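Search the help pages Search Go

Kurkero sim tooling: the questions I keep getting
By Noemí Ochoa — updated October

What is Kurkero, in one breath?
It's the bit of software that sits between our grasp planner (Kalinowski) and whatever simulator you've got running. It loads a kitchen, drops in the objects, steps the arms and saves what each camera sees. I wrote most of it, Domingo Mansilla wrote the parts that work on the first go.

Do I need a real robot?
Nope! Everything on this page runs on a desktop with a decent graphics card. My partner's old gaming machine handled it fine, though the fan was going like a hairdryer.

Why are the wrist views tilted every which way?
The wrist camera is fixed to the gripper, so when the wrist rolls, the whole kitchen rolls with it. We don't level the pictures before they go to the perception model. You can switch levelling on in the camera settings if it makes you queasy, but please keep the raw ones as well — the planner wants them in the gripper's own coordinates.

My objects come out stretched or flattened. Is my install broken?
Probably not. First check the near clipping distance, then the scale on your meshes. Things that sit very close to the lens look enormous and can break up at the edges, and a jagged line through a texture is usually worth a look in the asset viewer. If it's still odd after that, send me the seed and I'll have a squiz.

How long is an episode?
The default cap is 2000 steps. Soledad Bravo runs hers at 200 while she's debugging, and I'd do the same until your reset behaviour is sorted.

Which port does the viewer use?
2029. If it's already taken you'll get error 11, which I know is a rubbish message. It's on my list, somewhere under the colour picker.

Can I change the wall colour or the benchtop?
Yep, both live in the room file. Zamfira Vlad keeps a folder of spare textures on the Raltska share, so have a rummage before you go making your own. Randomise them once your planner behaves, and keep them fixed while you're chasing a bug (I learnt this the slow way, over a whole weekend).

What do the camera views look like?
Here are three, straight out of the recorder with levelling off:
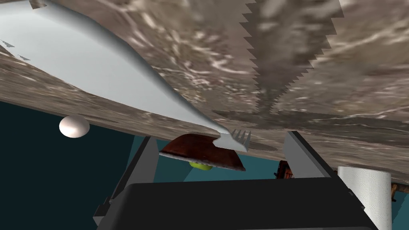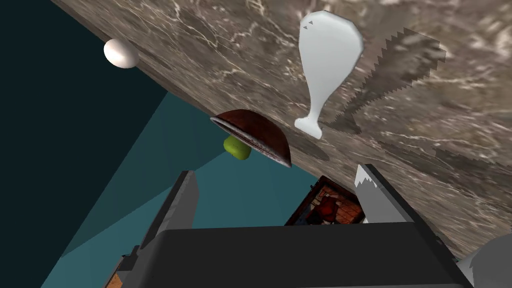
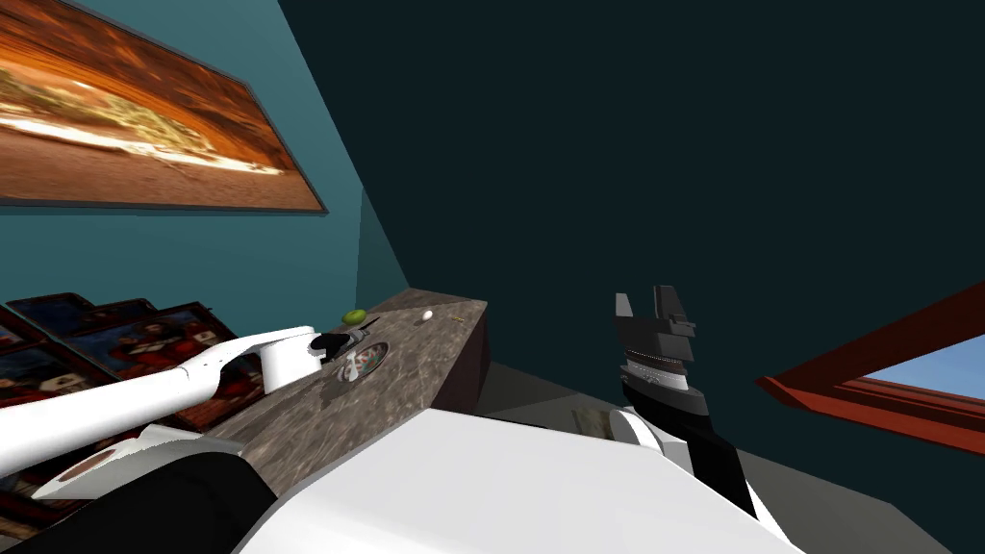
Same kitchen in all three, marble benchtop and white egg included. The last is the wider view, with both arms showing.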